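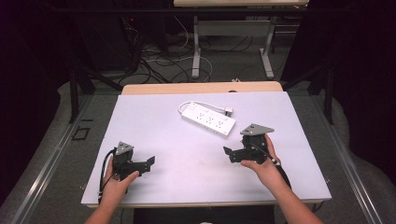 February, started 9:40

Merging duplicate user accounts on the Hovgate site. Carrying on from the notes two pages back, where I had the export working but no list I trusted.

Reran the export on the staging copy with the email column forced to lower case and trimmed. Last time the trailing spaces were still in there, so "same address" was not matching on the ones people had typed on a phone. With that fixed there are 216 accounts that share an email or a full name with at least one other account. Of those, 107 match on email alone after cleanup. The rest match on name only and need a person to look at them.

WordPress won't let two accounts have the same email, so I wanted to know how they got in. They came from the old forum import. The import script wrote straight to the users table and skipped the usual check. Anything created after the import is fine. I checked by sorting on registered date, and every email duplicate has one half dated to the import run.

Rule I am using for which account to keep:

Keep the one with the most recent login.
If neither has ever logged in, keep the lower ID.
If one of the two has an admin or editor role, stop and put it on the hand list.

The third rule caught 13 accounts. Waraporn Suksawat is going through those, she knows who most of the editors are.

10:55

First merge attempt, one pair only. Moved posts and comments from the old ID to the new one, then deleted the old account. Posts moved. Comments moved in count but still showed the old display name. Comments store the author name and email as text next to the user ID, so changing the ID does nothing to what shows on the page. Added an update for the name and email fields. Second pair came out right.

Also missed user meta on the first try. The profile fields (department, phone, newsletter choice) sit there and went away with the old account. Restored staging from the morning snapshot and started over. The script now copies a meta key across only if the kept account has nothing under that key. It skips capabilities and session tokens completely. I don't want a merge handing somebody a role by accident.
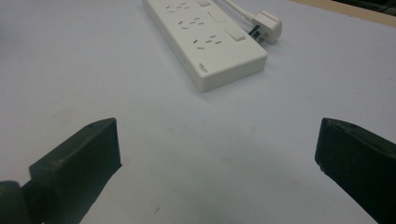
11:30

Newsletter choice is a problem. Where one account says yes and the other says no, the script keeps whatever is on the kept account, and that could sign someone back up who had opted out. Changed it so a "no" on either side wins. 56 pairs have a conflict there, more than I expected. Wrote them to a separate file so Gralholm can check against their mailing tool before we go live.

Ran the full email-match batch after lunch. Took under four minutes. Three pairs failed, all with the same error – the old account owned a media item whose file was gone. Moved those by hand and set the script to log a missing file and carry on.

Spot checks, ten pairs picked off the list at random:
– author archive loads and shows posts from both accounts
– comment names right
– login works with the kept username
– password reset goes to the kept address

The old usernames no longer work for login, as expected. Email login still does. We should say so in the notice to members, in one sentence, near the top. Last time the notice was two screens long and the support inbox filled up anyway. 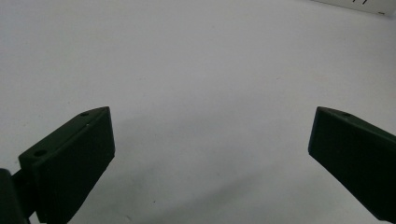

2:15

Started on the name-only matches. Sirka has a segment filter that shows last login, post count and signup source side by side, so I built a saved view for it instead of going back and forth to the spreadsheet. Much quicker. One annoyance: it caches the segment, and merged accounts hang around in the list until you clear it. Thought for a while that the deletes were failing. They were fine.

A fair number of the name matches are really two people with a common name. Marking those with a meta key, reviewed_distinct, so they don't come back every time we run the check.

Not done yet:
– hand list from Waraporn
– the remaining name matches, maybe half a day
– redirects for the old author archive URLs
– take a full database backup before touching live, and test restoring it

Script is in the shared folder, merge_users, second version. Don't run the first one, it is the one that drops the meta. I'll delete it once the live run is finished.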